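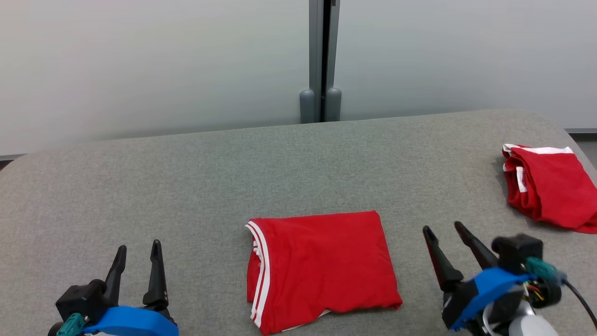 How does our school start a sports hall of fame without hurting half the town's feelings?

Posted in Community Sports, Loldale and surrounding area

Hello everybody, I hope this is the right board for this. I have been going to Loldale games since my oldest was a freshman, and my youngest is now a junior, so I've spent more hours on those bleachers than I have on my own couch. A few of us parents got to talking after the spring athletic banquet and decided it was a shame the high school has no hall of fame. Gorthorpe has one, and it is lovely – a whole wall of plaques outside the gym, with a little bench so you can sit and read them. We have a trophy case with a lock that sticks.

The principal has told us to go ahead and bring her a written plan before school starts in August. We have $2792 left over from the old booster raffle that we're allowed to use. What I am stuck on is the choosing. We have good teams going back a long way in wrestling, softball and football, and then there was a stretch of girls' track that was really something, and everyone I talk to has a different list. One gentleman at the hardware store gave me 16 names before I could pay for my furnace filters, and every one of them played football.

So I would love to hear how other towns do this. How many people should go in the first year? Do you let coaches in? What about the folks who ran the chain gang or sold tickets for half their lives? And how long after graduation should a person have to wait? I'd also like to know whether to do the ceremony at halftime or have a dinner. I was leaning toward a dinner, but I've cooked for enough team dinners to know what I'd be getting into.

Thank you in advance, and sorry this got so long.

bleacher_mom_loldale

First off, good for you! I helped put ours together over in Tagle, and I would do it again, though I might take more vitamins this time.

My biggest piece of advice is to write the rules down before anyone says a single name out loud. We did it the other way around, and it cost us most of a winter. Once a person has heard that Uncle So-and-so is a sure thing, any rule you make afterward looks like it was made to keep him out. So sit down with a blank sheet and settle the waiting period, the number of people per class, and who gets a vote, and have the principal sign it.

For the wait, we went with 10 years after graduation. That gives people time to finish college ball if they played it, and it gives everybody else time to cool off about that one district final. Coaches have to be retired or gone from the school before they can be considered. We skipped that rule at first and ended up with a sitting coach on the ballot while his own assistant was voting, and it was an uncomfortable evening for all concerned.

Our first class was eight people. It felt stingy at the time, but each of them got a proper introduction and the families got their pictures, and we were still home at a decent hour. We made sure no sport had more than three of the eight. The softball people were thrilled. The football people grumbled and then came anyway and clapped louder than anyone.

As for your ticket sellers and chain gang, please do include them. We have a separate category called Friends of the Program, one spot a year, and I will tell you it gets the longest applause every single time. The lady who went in first had washed the basketball uniforms for longer than some of our teachers had been alive, and she brought her whole church.

On money, get a price on the plaques before you settle on the size of your class. Ours came with a setup charge we hadn't planned on, and the engraving was priced by the letter, so tell whoever writes the wording to go easy. Also ask whether the same style will still be sold in a few years. We have two slightly different shades of brown on our wall and I notice it every time I walk by. My husband says he can't see it.

We do ours before a home football game, out on the field, and then have cake and coffee in the cafeteria. A dinner is nicer, but you'd be selling tickets and chasing down meal choices, and I'd save that for when you've got a year behind you.

taglefan_since_forever

just do halftime. short speech, handshake, done. band needs the field back anyway so check with the band director first

gorthorpe wrestling dad

I'm coming to this from the records side – I kept the stats for Tetov for a good many seasons and I'm still the one they call when somebody wants to argue about a rushing total.

Please start on your records this summer, before you open nominations. You would be surprised how much is simply missing. We were sure we had a full run of scorebooks, and then found that several years had gone out with the old equipment shed. The yearbooks helped, but yearbooks go to the printer in spring, so baseball, softball and track are often cut short or left out. For your girls' track years in particular, I'd go to the newspaper's back issues at the county library, and ask the runners themselves. Someone's mother has a scrapbook. Someone's mother always has a scrapbook.

Make the nomination form ask for where each number came from. Ours has a line under every stat for the source, and it has saved us a good deal of trouble. We had one fellow sent in with 2081 career rushing yards, and when I sat down with the books I found two games counted twice and a scrimmage thrown in. He got in all the same, and deserved to, but the plaque has the right number on it and he was very gracious about the whole thing.

I do disagree a little with the Tagle answer about a cap for each sport. We tried it and ended up passing over a swimmer one year only because two other swimmers were ahead of her. What worked better for us was splitting the ballot by era, so the older athletes aren't up against people the voters watched in person. The older ones should come early, too. We had a man from one of the first teams who was well into his nineties, and I'm awfully glad we didn't put him off to the second class.

One last small thing: keep the nominations that don't make it in a folder, and carry them over for a few years so the families don't have to fill out everything again. I have a blank copy of our form if you'd like it, just send me a message through the site and I'll get it to you after supper one of these evenings.

tetov_scorebook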